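Dristilow notebook, July, page 67

Started at 4 in the afternoon, later than I wanted, with the usual warm-up: charge the battery, wipe the lens, wave the gripper around like a fool until tracking settles down. The target for this batch is 800 demos and we're nowhere close, so I'm trying to be less fussy about every single take (Eulalia Henríquez says I throw away too many, and she's probably right!).

First real run was in front of the black cloth. Tracking got jumpy whenever I came in close, and my guess is that plain dark fabric just doesn't give it much to hold on to. Backing up and starting each take from farther out felt better. I also slowed my wrist way down, which is dull to do but much nicer to look at when you scrub through later.

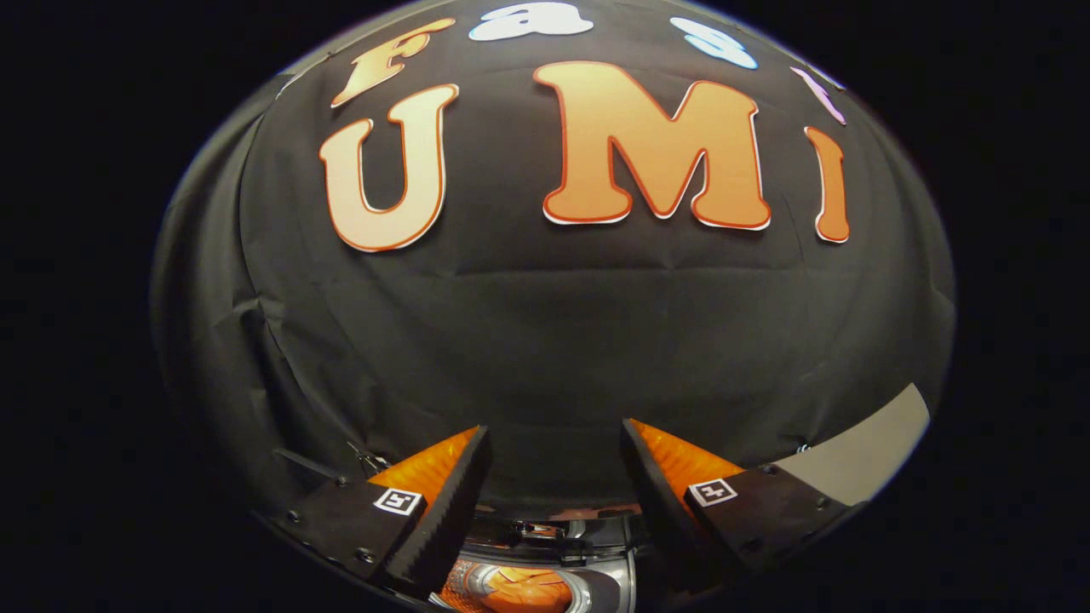 Other thing to fix is how I end a take. I keep hitting stop while my hand is still moving, so the last bit of the episode is me drifting off toward the table, and the Myung policy learned exactly that from the last batch. Drift, drift, drift. New habit: open the fingers, hold still for a slow breath, then stop. Eulalia wants the same pause at the start too, so the two ends match.

Threw out 11 takes so far. Most were bad tracking, a few were me bumping the table leg with my knee. Kept the slightly clumsy grasps, though. If I fumble and recover, that's good stuff to learn from, and the Prutthorpe set had none of it.

To do before the next session:
Check finger screws, then redo the width calibration.
Rename the folders so they match the Uvetberg ones (mine have spaces in them, sorry).
Ask Eulalia if she still wants left-handed takes.
Find out where the spare memory card went. I had it at lunch.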